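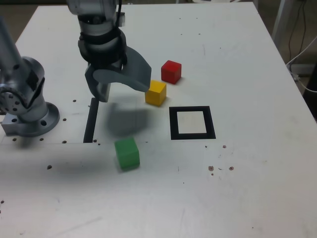

Clinilcombe Sorting Cell: Gallery

October. Station 4, pick position. The gripper is above the yellow cube, with the red cube behind it and the green one lower on the table. The black square outline is the target region, empty at this point in the cycle.

The Clinilcombe site used to sort sample blocks by hand at three benches. Two of those benches are now gone. The third was replaced by the cell shown on this page, supplied by Vurkov and programmed in-house.

Table and mounting

The neighboring arm stands on a round flange, bolted down over a rectangular mounting plate. Spare holes in the tabletop are left open so fixtures can be moved between jobs. Changeover is done by Concetta Bianchini's group on Friday afternoons.

Staffing

Hand sorting took a full shift for a batch of 1558 blocks. The same batch now runs unattended apart from loading and a check at the end. Ramiro Esteban and Assunta Sala moved from the benches to cell setup and fault logging. Both completed the Mancuso training course before the changeover. Their grade was revised; their hours were not.

Open items

Operators report more standing and less wrist strain. Fault calls outside day shift still go to one person, Fulvio Serra, and a second on-call name has been requested. Batches of more than 3000 are split in two until the loading tray is enlarged.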